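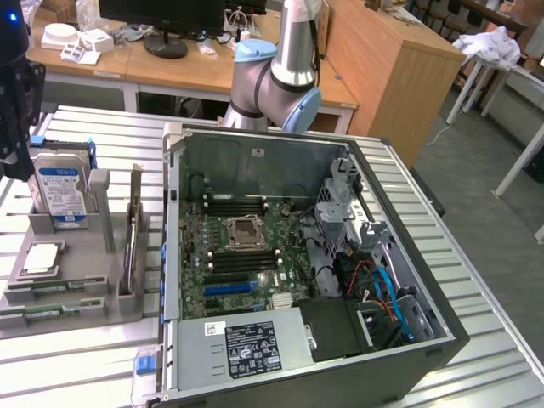
The Jin Cup is back and the bracket is finally out, sort of. Endanwood Wrestling put it up late last night, took it down, put it up again with one name spelled right this time. No top seed. The champ's knee is not cleared and they haven't said who gets the spot, so what we have is a card like that computer lying on its side with the panel off, RAM slots lined up above and below and the CPU socket in the middle sitting empty with its frame up. Everything built around the one part that isn't in yet. First round is still first round though and I'd pay for most of it.

Quick rundown before I have to get this out the door.

Venue first. Moved from the Prenetti Ballroom to Tarkden Civic Hall. Bigger room, worse parking. Prenetti sold out at 400 the last few years and people were turned away at the door last June, including two readers of this newsletter who drove a very long way and wrote me a very long email. Tarkden holds 1282 with the balcony open. Whether they open the balcony, don't know. Box office told me "depends." If you're buying now buy floor, east side. The west side has that pillar and you WILL be behind it.

Bell time is 6:30, doors at 5:30. The poster says 7. The poster is wrong. Go by the ticket.

Format is the same as always, single elimination, all in one night, fifteen minute limit in the opening round and twenty in the semis. The final has no limit now. That's new and it's because of last year, the 60 minute draw, which half of you loved and the other half of you are still mad about. I'm in the loved it camp. The last ten minutes were two guys who could barely lift their arms slapping each other and the whole Ballroom standing on chairs. But you can't end a tournament on a draw, you just can't, they had to hand over the trophy in the parking lot a week later. So, no limit. Good fix.

Opening round, the matches I care about:

The big man from the north against the kid with the dropkick. Best first round match on paper. They had a short one in April that was just getting good when the run-in happened. No run-ins here I hope. Commisioner's been banging on about clean finishes for a month so let's see it.

The two tag partners drawn against each other. Everyone says this is the breakup. I say too obvious, they shake hands, one wins with a small package, and the turn comes in the fall. Put me down for that, I was wrong last time and I'll print it if I'm wrong again.

The veteran in the black trunks, who said 2 years ago he was done with tournaments. Here he is. He'll go one round, make somebody look like a star and be in his car by intermission. No complaints. That's a job and he's great at it.

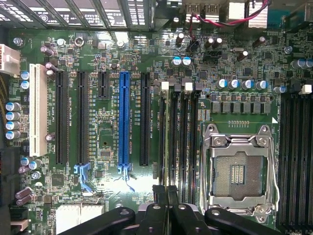

Rest of the bracket is fine, a couple of guys from the Tarkden school who I've only seen in battle royals, so no opinion yet. One of them throws a nice lariat.

Now the vacant top spot. Three theories going around the message board. One, the champ wrestles hurt, which would be dumb and I don't believe it. Two, they run a play-in match before the doors are even properly open, which they did once before and hardly anyone saw it, terrible idea then too. Three, a surprise. Somebody from the old days walks out. I've heard a name and I'm not printing it, mostly becuase the same person gave me a name last year and it was nonsense.

My pick to win the whole thing is the kid. Yes I know. He's on the easy side of the bracket and whoever comes out the other side will have been through a war by then. If the surprise is a real surprise all bets are off.

Undercard: non-tournament women's title match in between the semis, and it should get more than the eight minutes they gave it last time. Also a six man, to give everybody a breather. Get your hot dog during the six man. The Tarkden concession line is slow and they stop taking cards whenever the machine acts up, so bring cash.

For anyone not making the trip, a stream was promised and then wasn't mentioned in the second version of the announcement. I asked. No answer as of this afternoon. The tape will be at the merch table eventually, the Prenetti show took until Christmas.

Full results in the next issue, plus the letters I didn't have room for. If you're going and can get me the opening round times, please do, I lose track every year. East side, floor, look for the guy with the clipboard.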